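Brinell
Productos > Control y seguridad > Manipulación bimanual

Fulla. Módulo de limitación de tracción cruzada para dos brazos

Referencia: Fulla 13
Estado: disponible, con aviso de servicio en vigor
Ficha revisada en diciembre

Descripción

Fulla supervisa la tracción que dos brazos ejercen entre sí cuando sujetan la misma pieza flexible. Lee la corriente de los motores de ambos lados, estima la fuerza transmitida a través del tejido y corta el avance cuando se supera el umbral configurado. Se instala entre el controlador de célula y los buses de los brazos. No sustituye a la parada de emergencia ni a ninguna función de seguridad certificada.

Aplicaciones habituales: extendido y doblado de prendas, presentación de piezas a una cámara, alimentación de mesas de corte.

Aviso de servicio: apertura asimétrica tras pérdida de bus

Afecta a los módulos con firmware Stestix anterior a la versión 2.4. Si el bus de uno de los brazos deja de responder mientras las dos pinzas están cerradas sobre la misma pieza, el módulo puede enviar la orden de apertura solo al lado que conserva la comunicación. El otro lado mantiene la última consigna de par. El tejido queda suelto por un extremo y sujeto por el otro, y el brazo que acaba de abrir se desplaza en la dirección en la que estaba tirando hasta que el lazo de posición lo detiene.

La avería se notificó por primera vez desde el taller de Leiva, en un ciclo de extendido con las dos pinzas en las esquinas superiores de una prenda de punto. En esa postura la tracción es máxima y el borde superior trabaja tenso.
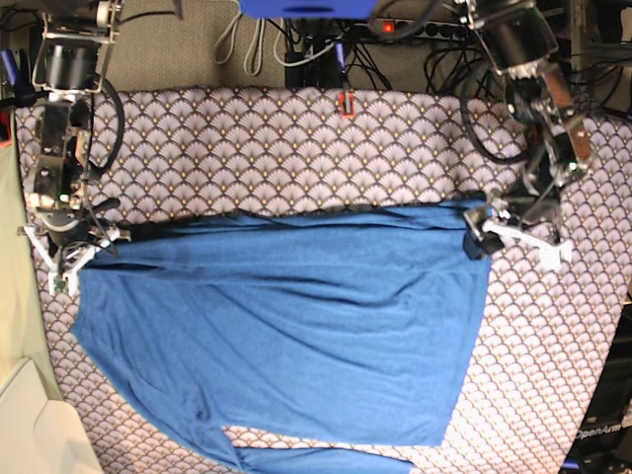
Ikhsan Hutapea lo expone así en el parte de incidencia: el brazo izquierdo abrió y retrocedió, el derecho siguió cerrado con la prenda colgando, y la pantalla del módulo indicaba «reposo» en los dos canales. Añade que esta última indicación le parece más grave que el movimiento, ya que un operario que lee «reposo» mete la mano en la mesa. Pide que el estado de cada canal se muestre por separado y que no se dé nunca por abierta una pinza cuya posición no se ha podido leer.

La petición se ha incorporado a Stestix 2.4. No hubo lesiones. La prenda se desgarró por la costura del hombro.

Causa

El temporizador de vigilancia de cada canal vence a los 300 ms. En las versiones afectadas, el vencimiento de un canal ponía a cero el registro de estado común antes de comprobar el acuse del canal contrario. El módulo interpretaba el cero como pinza abierta. El origen eléctrico de la pérdida de bus, en el caso de Leiva, fue un conector de muñeca con la pestaña de retención rota. El defecto del módulo se reproduce con cualquier interrupción más larga que el temporizador, sea cual sea su origen.

Condiciones en las que aparece

Las dos pinzas cerradas sobre la misma pieza.
Modo de tracción cruzada activo.
Interrupción de uno solo de los buses. Si caen los dos, ambos canales conservan la consigna y el módulo señala fallo correctamente.

No se ha reproducido con una sola pinza en contacto. En los agarres por el centro, con el tejido recogido entre los dedos, el desplazamiento posterior a la apertura es menor, pero el error de estado es el mismo.

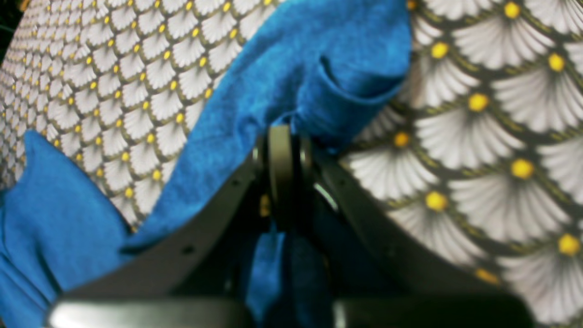 El agarre recogido presenta además una dificultad propia para el diagnóstico. El espesor de tejido entre los dedos varía de un ciclo a otro y la posición de cierre no permite distinguir una pinza vacía de una pinza con una sola capa. Por este motivo, el procedimiento de comprobación que sigue se basa en la corriente del motor y no en la apertura medida.

Medidas provisionales

Hasta instalar Stestix 2.4:

1. Desactivar el modo de tracción cruzada (parámetro TC_EN = 0).
2. Reducir el umbral de fuerza al mínimo que permita completar el ciclo.
3. No acceder a la mesa con el módulo en «reposo». Accionar la parada de emergencia y confirmar visualmente la posición de las dos pinzas.
4. Revisar el recorrido de los cables en codo y muñeca. El lazo libre debe admitir el giro completo de la articulación sin tirar del conector.

Comprobación posterior a la actualización

Cerrar las dos pinzas sobre un paño de algodón sin valor, con tracción baja. Interrumpir desde el menú de servicio la comunicación de un canal. Los dos brazos deben detenerse y conservar el cierre, y el canal interrumpido debe aparecer como «desconocido». Repetir con el otro canal. Repetir ambas pruebas con las pinzas próximas entre sí y el paño arrugado.

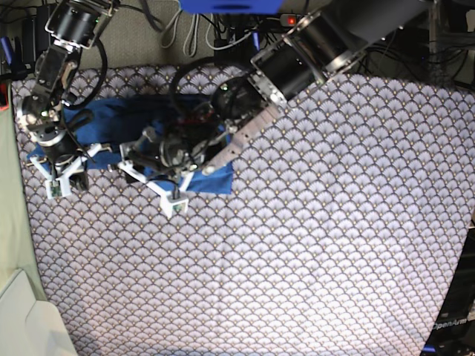 El tiempo entre el vencimiento del temporizador y la detención de los brazos no debe superar 84 ms. Si se supera, exportar el registro y enviarlo al servicio técnico antes de volver a activar TC_EN. La apertura, en la versión nueva, exige una orden manual por cada canal.

Tyyne Koivisto firma el informe de validación, que se entrega con el paquete de actualización.

Datos técnicos

Alimentación: 230 V CA, fuente incluida
Canales: dos, con bus independiente
Vencimiento de vigilancia: 300 ms, no modificable
Montaje: carril DIN
Firmware mínimo admitido: Stestix 2.4

Suministro

Las unidades en almacén salen ya actualizadas. Las instaladas se actualizan sin cargo por el puerto de servicio, sin desmontar el módulo. Para solicitar el paquete, indicar el número de serie grabado en el lateral y la versión que figura en Menú > Sistema > Versión.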